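The **lap** is the surface made by the upper thighs and lower belly of a seated person. It is used for holding children, cats, plates, books, hats and napkins, and it goes away when the person stands up. Where it goes has been a children's riddle for a long time, and the riddle has never had a good answer.

Anatomy textbooks mostly leave the lap alone. Its parts all have names of their own, and a body part that exists only during sitting is hard to put on a chart of a man standing with his palms out.

## Name

The English word comes from an older one meaning a flap or the loose edge of a garment. For much of its history, the lap was something a person wore. Apples and kindling were carried in the lap of a skirt or apron, by people who were on their feet at the time. The meaning later slid from the cloth to the legs underneath it. The old sense survives in *lapel* and in *overlap*.

The lap of a racetrack is a relative, by way of an old verb meaning to fold or wrap. The lapping done by dogs at a water bowl is a different word and has no connection, though dogs have done what they can to bring the two together.

Many languages make do with "knees" for the whole area. Speakers of these languages put a baby on the knees and a napkin on the knees, and seem to manage.

## Extent

The front edge of the lap is usually placed at the knees. The rear edge is less settled. One school ends it at the crease of the hip; another lets it run up to the waist, which favors people with more waist. Crossing the legs tilts the surface and shortens it, and most objects placed on a crossed lap are on their way to the floor.

A lap with the knees apart has a valley in the middle. Trousers leave the valley open, while a skirt or a long shirt will bridge it, and this makes a great difference to anyone shelling peas.

## Uses

### Seating

Small children are the main users. The lap is warm and comes with a backrest, and it can be made to bounce. The arrangement ends by itself when the child gets too heavy, usually some time after the adult first says so.

Cats use the lap on terms of their own. A cat will commonly pass up an offered lap and choose one already holding a newspaper. Custom in many households excuses the person beneath a cat from answering the door, and the exemption is widely abused.

### Dining

A napkin is laid in the lap at the start of a meal. Manners books agree on this and disagree about nearly everything that follows, including how it should be folded, which way the fold should face, and where the napkin goes if its owner leaves the table. The napkin protects the lap from soup. The tie, which hangs directly over the soup, is given no protection at all.

Eating a full meal from a plate on the lap became common with television. Lap trays with beanbag bottoms were sold to meet the need, among them the Rendness, a molded tray with a cup ring on the left side only. It was later reissued with the cup ring on the right side only.

### Work

Sewing, knitting, shelling, plucking and whittling have all been done in the lap.

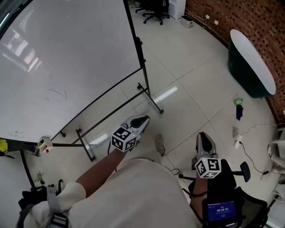

*A lap covered by a cream-colored shirt, with both hands in use.*

The writing slope, a shallow box with a slanted lid, let letters be written away from a desk. The portable computer took over its place and its name for a while, until makers began advising buyers to keep the laptop off the lap on account of the heat. Most owners now use it on a table.

## Lap customs

In the hill town of Clamura, an unmarried guest at a wedding is expected to catch a thrown loaf in the lap while seated. Catching it with the hands counts as a miss. The bread is baked hard for the purpose and is not eaten.

The neighboring town of Aguiar holds a Lap Supper each December, for which the tables are carried out of the hall and stacked in the yard. The supper draws 800 people and always includes gravy. Proposals to drop the gravy have been made and defeated 9 times.

## In language

To live in the *lap of luxury* is to be rich and sitting down. A matter *in the lap of the gods* is out of human hands. Something that *falls into one's lap* is good luck if it is a job and bad luck if it is coffee. A *lapdog* is a small dog or an obedient politician, and the dog is generally thought to have the better manners.

## See also

- Apron
- Harus (folding stool)
- Knee
- Napkin
- Sitting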